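1/ I am learning to repair my old bicycle by myself, and this month I will write a little every Sunday.

2/ The first lesson was from my neighbour Mahlet Derese: learn the names of the tools before you buy them. In my language one word covers three of them.

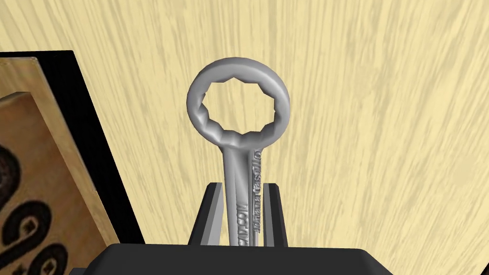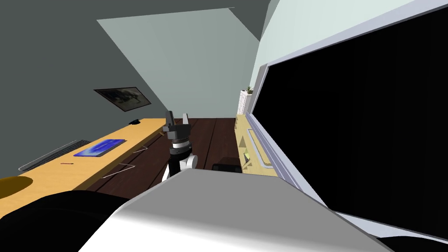
First of the two: a ring spanner.

3/ Today I took off the back wheel. It needed 3 tries. The chain went back on the wrong side, so tomorrow I start again.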